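FOR IMMEDIATE RELEASE

Grutholm Students Take Robotics Home for the February Household Challenge

GRUTHOLM – The Skeson Robotics Club is delighted to announce that its members have finished the first stage of their Household Challenge, a student project that has kept a good many kitchens, hallways and bedrooms in Grutholm very busy since the start of February. The club would like to thank every family that opened a door, moved a chair or simply put up with the noise.

The idea is a friendly one. Students carry a hand-held gripper through ordinary chores at home, and the recordings they make along the way are used to teach the club's own robot arm, which goes by the name of Wogan and lives on a sturdy bench at the school. So far the members have brought in 433 recordings from 135 separate sessions, and up to 196 of those recordings will go into Wogan's first round of training this spring.

"We started with blocks and cups on a classroom table, as I suppose everyone does, and the students were very good at it, and also a little bored," said Magdolna Kocsis, who teaches the elective and has run the club from its first meeting. "Then one of them asked why we never tried a blanket, and off we went. Fabric folds over on itself, it slides, it never lies the same way twice. They have learned more from bedding than from anything I could have put on a worksheet!"

The Household Challenge is split into two parts, and students may join either one or both.

Part One: Soft Things

Members work with blankets, comforters, pillows and towels in their own homes, by daylight wherever they can manage it. They practice bringing the two fingers down to the cloth slowly, and they keep a notebook of what they tried and how it went. 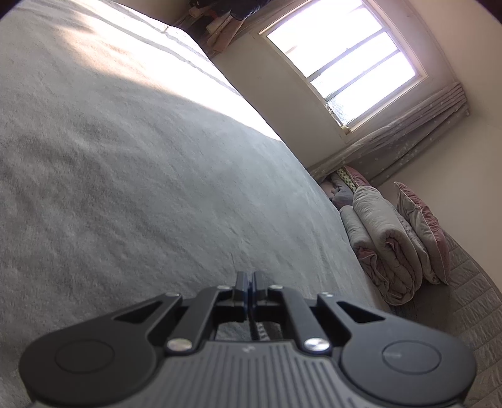 Part Two: Wogan's Turn

Back at school, students sort the recordings, set aside the ones that need another try, and prepare the rest for training. Shigeru Uchida of Stiltosora, the local workshop that has lent the club tools and a great deal of patience, will be on hand to help with the arm.

"I came in to tighten a few screws and stayed for the whole afternoon," said Uchida. "They ask wonderful questions, and they don't let you get away with a short answer."

Families and neighbors are warmly invited to see the work in progress at the club's open evening, Thursday at 6:30 p.m. in the school workshop. Admission is free, and light refreshments will be served. New members are welcome at any point in the term, and no experience is needed. Please ask for Magdolna Kocsis at the school office.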